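Methods and Results board
Thread: Bin picking with a multi-fingered hand – results from the Stukell study

Posted by E_Thorarinsdottir
Colleagues are invited to comment on the results summarised below before the written report is issued in October. I am posting on behalf of the Stukell group at Brimton. The study compared two ways of choosing a grasp for small machine parts lying in a bin: one fixed approach from above, and one in which the approach is chosen by a model trained on 2,381 recorded attempts. Each method was given 200 test attempts. The fixed approach failed on 40 of them. The trained model failed on fewer, though the gain was almost wholly confined to flat parts.
Eyvindur Þórarinsdóttir

Posted by wharfside_controls
Thank you for sharing this. I should like to know how the parts were arranged. A gear lying flat on the floor of a bin is a very different problem from one standing clear of its neighbours, and a single success figure hides that.

Posted by E_Thorarinsdottir
The point is accepted, and the report will give figures by part and by pose. The working arrangement was as follows.

1. Parts are placed in the bin by hand from a printed list of poses. Gears may lie flat or stand, and other parts may be left out on the mat.
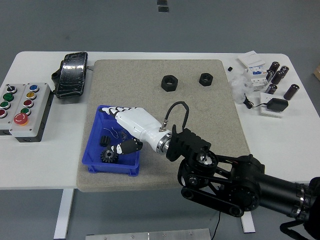

2. The hand is brought over the bin and the approach is chosen. No correction is allowed once the fingers begin to close.

3. An attempt is counted as a success only if the part is lifted clear of the rim and held for the full waiting period.

Posted by Marl_Tessel
I must disagree with the second rule. By forbidding correction you remove the main advantage of a jointed hand, and the fixed approach is then bound to look worse than it would in service. Our own trials with the Evance planner allowed one further closing movement, and most of the difference between methods disappeared.

Posted by E_Thorarinsdottir
We considered this at length. The rule was kept so that the choice of approach could be judged by itself. I would agree that the title should say so plainly – it does not at present.

Posted by wharfside_controls
I side with the authors on the rule, but not on the sample. Two hundred attempts, divided by part and by pose, will leave very few in each group. Is a larger run planned?

Posted by E_Thorarinsdottir
A further 700 attempts have been requested, subject to bench time. Ásgeirsdóttir has offered to check the scoring independently.

Posted by Marl_Tessel
Then I would ask that part of that run be carried out with one correction allowed. Without it I could not recommend the method to our users.

Contact the moderators | © Methods and Results board | Back to top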